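# Why do people give up on the heating help form?

Project report, Public Programs and Policy
Handed in 1st November

So my project is on the winter heating grant in Woden, and mostly on the form you have to fill in to get it. I picked it in a kind of selfish way. My aunt tried to get the grant last winter, got stuck on the page that asks for "proof of household energy responsibility," closed the laptop and put on another sweater. I wanted to know if that was just her (she does close laptops a lot) or if the form is bad.

The short version is that the form is pretty bad, but the form is also only part of it, and I spent way too long on the form before I worked that out.

## What the grant is

The city pays a one-time amount toward your heating bill if your household income is under a certain line. The money comes down from the state, the city runs the program, and the online part goes through a system called Yagi, which the city also uses for dog licenses and parking permits. You can tell. One of the drop-down menus still has "vehicle owner" as a choice for who you are in the household.

You can apply three ways: online, by mail, or in person at the Anenen Center, the building with the library branch and the food pantry in it. If you get approved, the money goes to the utility company and shows up as a credit on your bill. It never passes through your hands. I had that wrong in my proposal and I've fixed it here, sorry!

According to the summary the city puts out after each season, 1422 applications were started last winter. The summary says "started" and I kept reading it as "sent in" for longer than I'd like to admit. A started application is anything where somebody typed in a name and hit the first button, or where a paper form got a number stamped on it. The summary doesn't say how many were finished. I asked for that by email and got a nice reply telling me the two kinds of records are kept in different places and nobody had put them together for last season. I've put both emails in the folder with my notes.

## What I did

My plan was to do a survey, a set of interviews, and a read-through of the form itself. I ended up doing all of those but not equally well.

For the survey I stood in the lobby at Anenen with a clipboard and a bowl of candy. I printed 50 copies and told myself I'd stop when they were gone. I asked everybody the same things: had they heard of the grant, had they ever tried to apply, did they finish, and if they didn't, where did they stop. At the bottom I left a big empty box that said "anything else?" and that box turned out to be the best part of the whole project. People wrote sideways up the margins.

For the interviews I talked with four people who had started the form and not finished. I promised not to use names or anything that would give them away, so I've been pretty vague about jobs and streets on purpose. My aunt isn't one of the four. I figured that wouldn't be fair, plus she would have wanted to read the draft.

And for the read-through I sat down and filled in the whole form myself with made-up answers, right up to the last button, which I did NOT push. I wrote down every word I had to look up and every place where I had to go get a piece of paper I didn't have in front of me. My instructor's advice was to do it on a phone as well, and I'm really glad I did. On a phone the page that explains which papers you need opens in a new tab, and when you come back from that tab your answers are gone. Not every time, but enough that I lost my stuff twice and said a word in the library.
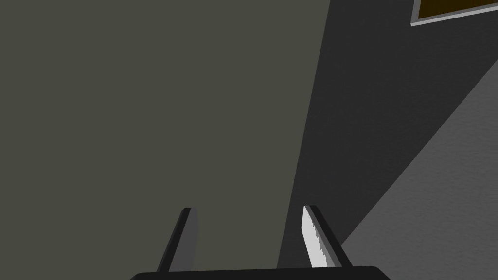
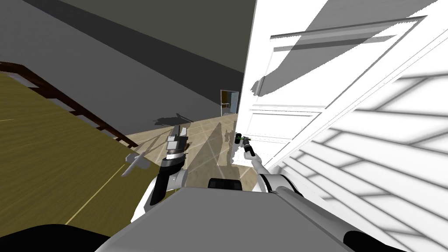
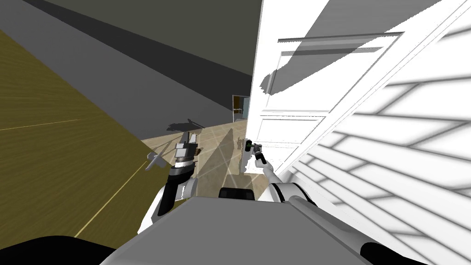

## What people told me

The biggest thing was that a lot of people who didn't finish thought they had. They got to a screen that says "Your information has been saved," and they took that to mean it was done. It isn't done. Saved means saved - there's still a page where you upload your papers and another where you sign. One of the people I interviewed waited most of the winter for a letter, called in February, and was told there was no application under that name. By then the money for the season had run out. I didn't really know what to say when I heard that, so I just wrote it down.

The second thing was the proof of income. The form asks for your last three pay stubs. If you get paid every week, fine. If you clean houses, or you drive for one of the apps, or you do hair in your kitchen, you don't have pay stubs. There is another form for that, and it's a decent one! It's a single page and you just write down what you made and sign it. But you have to know to ask for it. The online version never mentions it. I only found out it exists from the woman at the front desk, who keeps a stack of them in a drawer.

Then there was the renter problem, and I had not seen this coming at all. If your heat is included in your rent, the bill is in your landlord's name, so you need a letter from the landlord. Two of my interview people stopped right there. One didn't want the landlord to know money was tight. The other did ask, and the landlord said sure and then didn't do it, and asking again felt like begging (that's the word I was given, and I've left it in).

I want to be careful here. Four people is four people, and the lobby survey only reached folks who were already in the building, so they're more likely than most to know what's on offer. If anything I think that makes the picture look better than it is. Somebody who never comes to Anenen at all isn't on my clipboard.

## The part I got wrong

When I wrote my proposal I said the fix would be a better website. I even drew one. It had nice round buttons.

I still think Yagi needs work, and the "saved" screen should be changed tomorrow morning if I'm being honest about my feelings. But when I went back through the empty boxes on the survey, hardly anyone wrote about the website. They wrote about the hours. In-person help at Anenen is only open while most people are at work, and the desk takes a break right over lunch, when those same people might have been able to run over. They wrote about the phone line, where you pick a number from a menu and then get told to visit the website. Somebody wrote "I just want to hand it to a person and have them say OK," with OK underlined so hard it went through the paper.

I looked at how Tomen does it, the next town over, which gets its money from the same state pot. Their form is just as long as ours. I laid them side by side on my bedroom floor and they're nearly the same, word for word in places. What's different is that Tomen has a desk open one evening a week through the cold months, and the person at the desk looks over your papers and tells you on the spot if something is missing. I couldn't get finished-application numbers from them either, so I can't prove it works better. I'd love it if somebody with more time than me (or more pull) could get both sets of numbers and compare.

## What I'd suggest

- Change "Your information has been saved" to something like "You are not done yet. Next: upload your papers." Put it in big letters.
- Put the one-page income form online, right next to the question about pay stubs.
- Let renters use a copy of the lease where it says heat is included, and skip the landlord letter.
- Try one evening a week at Anenen, even just for the first part of the season.
- Fix the phone thing with the tabs. Please.

The first one is a sentence on a screen, so I'm hoping it's cheap. I don't know what the evening desk would cost. I tried to work it out from the city budget but the grant office is lumped in with parks and cemeteries, and I couldn't pull the desk staff out of that line in any way I'd trust.

## Stuff I'd do differently

I'd have asked for the finished numbers in the first week and not the fifth. I'd have printed the survey in Spanish too - a few people handed it back to me and I felt bad about it, and there's no good excuse when the language lab is down the hall from my locker. I'd have made the "anything else?" box bigger.

I also would've brought two kinds of candy, the butterscotch just sat there.

The blank survey, my marked-up copy of the form, and the side by side with Tomen are in the back of the folder. The filled-in surveys I'm keeping at home until the grade comes back and then I'm shredding them, like I told people I would.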